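# Cups and lids - the drinks counter README

Last updated: 12 May 2026

Hello! I'm the one who keeps this folder going, so if something in it makes no sense, it's my fault and you can tell me. It covers the cups and lids on the drinks counter at Mutell: what we keep, how it gets put away, and how to read the stock sheet without wanting to throw it across the room.

## What's in the folder

- `stock.csv` - one row per delivery, going back to November
- `fits.csv` - which lid goes on which cup (please read this one)
- `notes.txt` - my ramblings, mostly about lids

There are 1470 rows in `stock.csv` now. A good many of them are tiny top-ups, because I used to write down every single sleeve I carried through. I've stopped doing that, you'll be glad to hear.

## Columns

`supplier` is either Jamik or Lobo. If it says Brusenel, that's the old name on the Lobo invoices and I never went back to change it. Sorry!

`kind` is paper cup, clear cup or lid. Stirrers and sleeves live in their own sheet and I'd like to keep it that way.

`count` is what the box said, unless there's a "w" after it. A "w" means we weighed the lot and worked it out from the weight of one, and it's good enough for ordering - I wouldn't trust it much further than that. We did some 700 lids like this one afternoon and came out 3 short of the box, so it's not bad going. If you weigh, zero the scale first with your tub on it.

`fit` is yes, no or tight. Tight means the lid goes on if you press all the way round, and you should check the seam before handing it over.

## Putting things away

Paper cups go upside down in the back row of the organiser, one design to a slot. I know it's tempting to mix them when there are only a few left of one sort, but the two designs don't always come from the same supplier and then `fits.csv` is no use to anyone. Clear cups go upside down as well, at the far right of the back row.

Lids stand on edge in the front row. They slide about less and you can take one by the rim without touching the top. No more than 35 in a slot, or they jam and you end up pulling out a fistful.

Before you put a new batch of lids in, cup one in your hands and feel round the rim for splits. I do a couple from each sleeve, on the counter in front of the organiser.
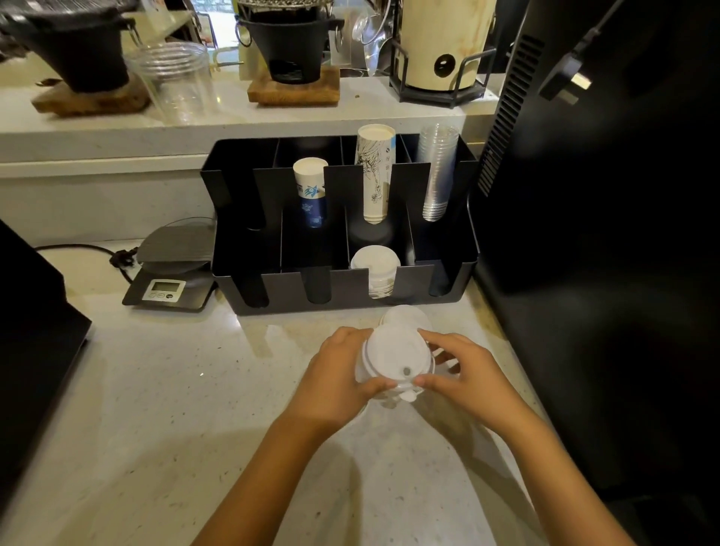 Madalena Carvalho: I'd add that the tight ones need a push opposite the seam first and then round both ways. If you start at the seam it pops up again on the other side. Also, can we have a column for which sleeve they came from? I had bad ones from Jamik and couldn't tell which delivery it was.

Good point, and yes - I've added `sleeve` at the end of `stock.csv`. It's blank for the older rows and it'll stay blank, I'm afraid. The bit about the seam has gone into `notes.txt`.

## Still to do

The Lobo rows from before the price change need checking against the invoices. If you fancy doing a page or two, put your initials in the last column so I don't do them again.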